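I have wanted a proper stand for the back room since May, and this week I finally got the pieces out of the closet and onto the table. Ketsara says I spend more time planning a project than doing it (fair!), but I like to look things over before I commit. 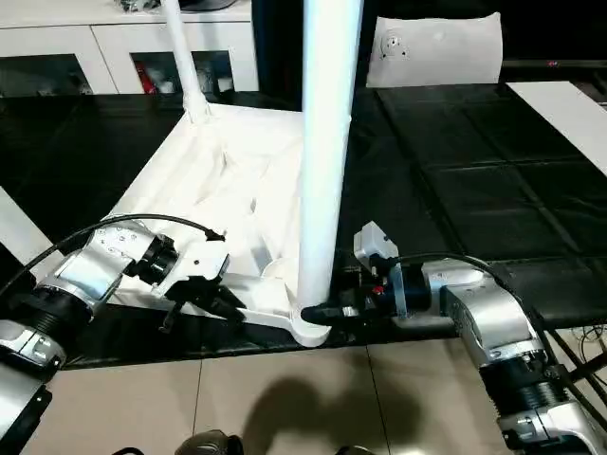

My big worry is wobble. Our floor slopes toward the window, so whatever goes there has to sit nice and flat, and I have 32 felt pads left over from the chairs. I'll try 3 of them first and see how it goes.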